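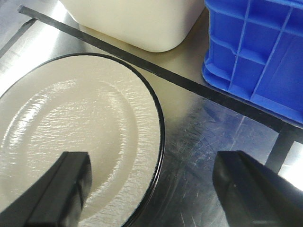 right, thread on house rules for robot arms in a working kitchen. been promising this since August. typing it on my break so bear with me

1/ context for new people: I look after the dish return line at Furnival, two arms, both running on Stindow controllers. 307 covers on a busy lunch. everything below is what we do on our site, your risk assessment is your own problem

2/ rule one. write down what the arm is allowed to pick up. an actual list. plates, bowls, side plates. if it's not on the list a person moves it. we had a "general crockery" line in ours for months and everyone read it differently

3/ glassware was the big row. some thought it counted as crockery, some didn't. now it says NO GLASS in capitals and the row is over

4/ rule two. anything that touches a plate on the clean side gets treated like a hand. fingertips included. wiped down and sanitised at changeover, signed for, same sheet as the people. don't make a seperate robot sheet, it'll live in a drawer

5/ and don't share fingertips between dirty side and clean side. ever. not for five minutes while you find the others. ours are kept in separate lidded tubs at opposite ends of the line

6/ rule three, grip force. set it per item, lock it, write the number on the card. we use 40 as the ceiling on the Stindow scale for dinner plates. that's their own scale btw, not newtons, please don't copy it onto something else

7/ if plates are slipping, clean the tips and look at the plates first. turning the force up is what everybody reaches for and then you've got chipped rims. force changes go through one named person. here that's Felicja Górecki, and she will ask you why

8/ chips. any plate with a chip comes out of service straight away, doesn't matter who or what chipped it. log it. 158 plates pulled in the first stretch, and when we went through the log most of them were old damage from the stacking trolleys. wouldn't have known without the log

9/ rule four. stop button reachable from every place a person stands. not "in the room". stand where the pot wash person stands, elbow bent, can you hit it? we moved ours twice

10/ test it at start of shift, every shift. press it, watch it stop, initial the card. takes no time. if it doesn't stop the line runs by hand til someone's fixed it, no discussion

11/ someone's already asked about speed. slow when the gate's open, normal when it's shut. the gate switch does that, staff don't have to remember. if your rule depends on a person remembering at half one in the afternoon with trays backed up – it isn't a rule

12/ rule five. wet floor and cables. sounds dull. most of our near misses are this. cables go up and over, never across. drip trays emptied before they're full

13/ rule six, reaching in. you don't. if a bowl's tipped over under the arm you stop it, wait for the light to go steady, then reach. agency staff get shown this before they get shown where the tea is

14/ we print it in the four languages our kitchen reads. one side of A4, laminated. the first version was eleven pages from Enport (the installers, decent lot) and I don't think a single person on the line got past page two

15/ keep the long one as well though!! inspector wanted it. it's in the office with the service records

16/ rule seven. records. every stop gets a line – time, what it was holding, who cleared it. we use Dokent for this, but a clipboard did fine for the first bit. 2,972 picks in the last batch I went through and the stops were nearly all the same two things, stacked bowls stuck together and cutlery left on plates

17/ cutlery one got sorted with a sign at the tray drop. bowls one is not sorted. if you've cracked nested bowls without someone standing there pulling them apart pls reply

18/ q from the replies: do you need a person there the whole time. our rule is someone in the room and trained, not necessarily watching. they can be on pans. they can't be outside on a fag

19/ another q: who's allowed to restart it. anyone on the signed list after a normal stop. after a collision or a breakage, only Felicja or me, and only once the area's been cleared and checked for bits. broken crockery near the clean side means everything open nearby gets rewashed. yes all of it. yes even at two o'clock

20/ last one for now. review the sheet when something changes. new plates, new tips, software update, moved table. we changed supplier for the bowls, didn't touch the card, and spent a whole afternoon wondering why it kept missing. different rim height. it's on the card now

21/ break's over. will post the A4 tonight once I've taken the phone numbers off it

22/ edit to 6, the 40 is dinner plates ONLY. side plates are lower, sorry, should of said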